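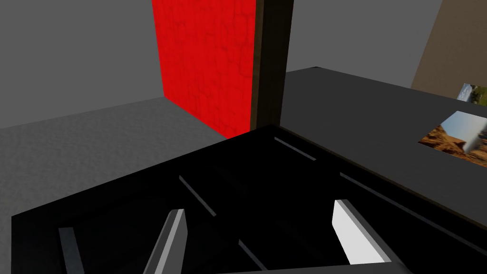 1 min read

The Clovia cost 118 a month to lease and 317 to insure, and we had 1,000 left for the whole of Narulcombe. I wanted it so badly!

"Try it in the simulator first," said my sister, who kept the budget. So we gave it a grey room with a red panel in it, and a dark table, and put a picture card of desert rocks on top. Two fingers, one card — I could have watched all night.

She had the Sekiguchi quote open too. Nine pages, spare fingers extra.

"Lease until April," she said, "then we look again."

I was already writing to Tolavham to ask how wide their doors were.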